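March, evening, second bench

Picking up where I left off. Hoi-yan has gone home and taken the good hex keys with her, so tonight was mostly software and glue, which suits me fine because my back is still complaining from moving the lathe.

First, the thing I promised to write down so the next person doesn't have to rediscover it. The Clurketti wrist board does not like being powered up before the arm controller. If you do it in that order the gripper homes itself, thinks it is fully open when it's sitting at half, and then every width you ask for is wrong by the same amount. I lost most of an hour to this. Arm first, wait for the green light, then wrist. Tin-yau is going to tape a note to the power strip, and until he does, please just remember it!

The pads are new. We had bare plastic on the fingers through the winter and small metal parts would squirt out sideways the moment we put any squeeze on them (Elli found one of them inside the vacuum cleaner, and I still owe her a coffee for going through the bag). So I cut strips of black foam and stuck them down the inner edge of each finger with contact adhesive. I used the offcuts from the Hernent case, the grainy ones, and let them sit overnight under a clamp. One thing I would do differently is mark the centerline before gluing. I did it by eye and I'm sure Siu-fong will get out a square and tell me all about it.

I also left the slots in the fingers the way they were. Su-chen wanted to fill them in for stiffness, and she may be right in the long run, but I like the bit of give they have and I like being able to see through to the bench when I'm lining things up by hand. We can print a solid pair later and compare. The files are in the shared folder under "fingers," and please do not rename them again, whoever that was.
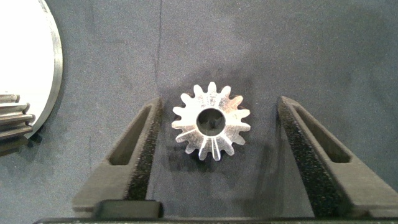 The gray cloth stays, by the way. I know it gets smudgy and there was talk of going back to the bare bench top, but gears skate on the bare top if a finger so much as brushes one, and the glare was driving the wrist camera crazy. With the cloth down I could drop the exposure a good bit. Shiny teeth still blow out to white when the lamp is straight overhead, so tomorrow I want to try it with some baking paper over the lamp, which is Elli's idea and costs us nothing.

Picking plan as it stands, for the small gear:

- come in from above, fingers open wide, gear sitting between the tips
- go down slowly and stop short of the cloth
- close until the current goes up, hold, then lift
- if the width reads zero after closing, open up, back off and look again

I set the current limit to 206 in the config, in whatever units the wrist board uses, which the manual never bothers to say. I had it at 549 before that and the foam got squashed so flat I felt sorry for it. The timeout on the close is 2000 milliseconds. That may be generous, but I would much rather it dawdle than give up early and wave an empty gripper over the parts tray.

The part I keep chewing on is where the fingers ought to touch. The teeth on the small gear lean a little, like on a bevel, so a pad that comes in square is really only meeting it along the widest part. My worry is that a squeeze will tip it up or push it down into the cloth. Hoi-yan thinks the foam will forgive all of that. I'm less sure, and I'd like to try a grip from the inside of the bore at some point, though that means skinny fingertips and another weekend of printing (I can hear the groans already).

Leave the bigger pieces over on the left for now. I want them in view on purpose so the Saltar detector has something to get confused by while I'm still around to watch it. If it goes for the wrong one, save the log before you restart, because it overwrites itself and I have moaned about this in here before.

To do:

- baking paper on the lamp
- ask Siu-fong for the little square, be gracious about it
- 3 more foam strips cut as spares, same width
- hex keys back from Hoi-yan!!
- find out if the Assefa bearings ever shipped

Glue cap is on, compressor is off, wrist is unplugged.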